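Halcombe Neighbors Help Board
Home | Ask | Browse | Home & Garden | Sign in

We use cookies to keep you signed in. Accept / Manage settings

Getting a musty smell out of a spare room before guests come

My sister is staying with us in March and the spare room smells like an old basement. It's worst first thing in the morning with the door shut. I washed the curtains and ran a fan for 8 days. The walls are gray and I'd like to avoid repainting if I can.

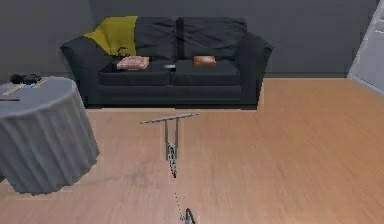
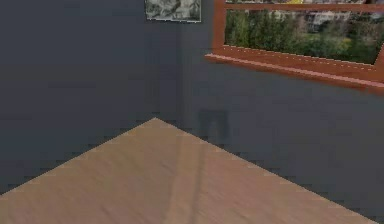
Benito Lozano
Check the humidity before you buy any sprays. A cheap meter is fine. Leave it in the room overnight with the door closed and read it when you get up. If it says more than 50 percent, run a dehumidifier and keep the door open during the day. I had the same trouble in our place on Zidonwood and it took 16 days to clear. Also look behind anything that sits against an outside wall and pull it out a few inches so air can get through. Fabric holds the smell longest. Baking soda on upholstery overnight, then vacuum, and do it again if you need to. Try a hidden spot first.

tessa_m
bowl of vinegar. works every time

Ondrej K.
Vinegar covers it for a day or two and then you're back where you started. Is there a closet on the same wall as a bathroom? Ours smelled for 7 months and the cause was a slow drip at the shutoff valve. We only found it when the baseboard got soft. Press along the bottom of the wall with your thumb, and if any of it gives, call a plumber before you spend money on anything else. If it's all solid, do what Benito said about the meter. And change the furnace filter while you're at it, we had forgotten ours completely.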